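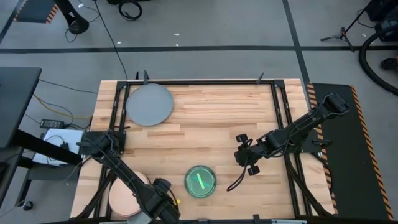
A green stick in a green dish.

Why is grass green? I love this question! Leaves are full of tiny green bits called chloroplasts, and inside those is chlorophyll (say it "klor-uh-fill"). It soaks up red and blue light from the sun, and the plant uses that to make its food. Green light mostly bounces off – straight into your eyes!

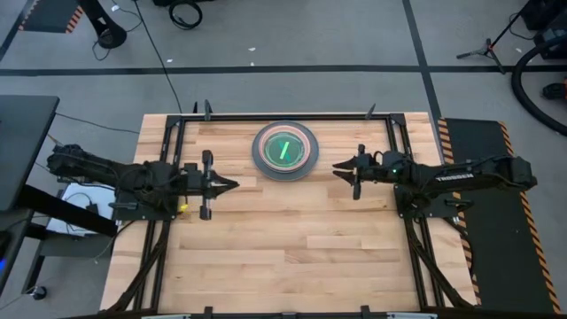
Plenty of small creatures use green to hide. A green caterpillar on a leaf is really tricky to spot, a bit like the bright green stick lying across the green middle of that dish. Put it on the dark grey rim and a hungry bird would see it in 2 seconds!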